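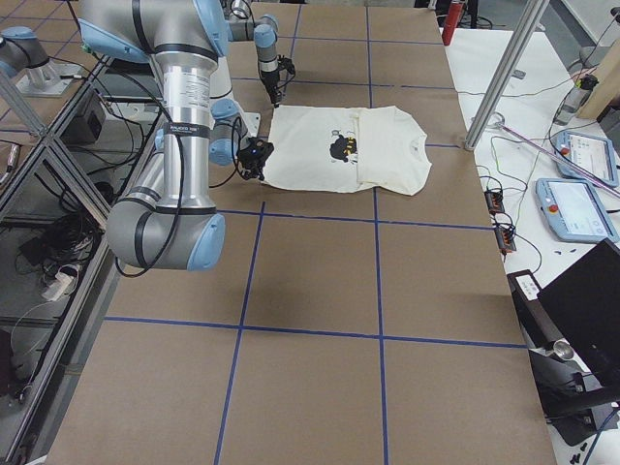 ## Folding T-shirts: your questions answered

Welcome to the folding page! We get more post about T-shirts than about sheets, towels and socks put together, which is lovely, as T-shirts are where most people start. The answers have been tidied up and brought up to date as of December 25, 2024.

### Which fold do you teach first?

The flat rectangle, which we call the Lendik. Lay the shirt flat, bring one side over the middle, then do the same with the other side. Take the hem up to just under the collar, then fold once more. It suits nearly every short-sleeved shirt, and once your hands know it you can chat right through a whole basket!

### Front up or front down?

Either works. Face down gives you a neat front panel at the end, and that's how most shops do it. Face up is easier when you're learning, as you can see the collar and keep your side folds the same distance from it. The cream shirt at the top of this page is face up with its first side brought over.

### What happens to the printed picture?

With a face-up fold, the side panel may well cover part of it. The black and yellow cartoon figure on our cream shirt has the fold line running across it, and you only get part of him at this stage. For a thin, soft print that's no bother at all. If the print is thick and rubbery, or you like to see at a glance which shirt is which (I do!), fold face down and the design ends up on the outside.

### Why is there tape on the table?

It's a guide for your eye. Brown kraft paper goes down first, then strips of blue painter's tape in a grid, so you've got straight lines to compare your edges with. A shirt that looked perfectly square on a bare table can look very tipsy next to a line of tape. Painter's tape peels off nicely when you've finished, though do try a corner first if your table is waxed or painted.

### How big should the rectangles be?

Big! A fine grid is fiddly to lay and makes you fuss over every inch. At home, mine are 300 mm across, handy for adult shirts because a finished side fold sits well within one panel.

### My hem is always wrinkled. Am I doing something wrong?

Not at all, hems do that, and cotton ones especially. Hold the bottom corners and give a gentle tug outwards before the first fold, then smooth upwards from hem to collar with a flat hand. A few light creases in the body won't matter once the shirt's in the drawer.

### Does it work for long sleeves?

Yes, with one extra step. After bringing the side over, turn the sleeve back down so that it lies along the panel. For thick jumpers, try the Su fold instead. It has fewer layers and makes a softer, flatter parcel.

### Should I stack them or stand them up?

Standing up, if the drawer is deep enough. You can see everything and you don't wreck the pile every time you want the one at the bottom. I fit 19 shirts in one Grastberg drawer this way, with a bit of wriggle room left at the front. On open shelves, go for stacks and keep them low.

### How long before I get quick at it?

Sooner than you'd think! More than 782 people have joined our Usasen folding month so far, and the usual message is that the first week feels slow and the second feels easy. Do a few shirts a day straight from the line and don't time yourself until you're enjoying it.

### Can children join in?

Please do let them. Start with one of their own shirts, as small ones need fewer folds, and give them a single panel of the grid to aim for. Wonky is fine.

### Can I send in my own fold?

Yes please! Write down the steps in order, tell us what sort of shirt it's for, and use the form at the foot of the Usasen home page. New folds go up in December, once we've tried each one on a thin shirt and a heavy one.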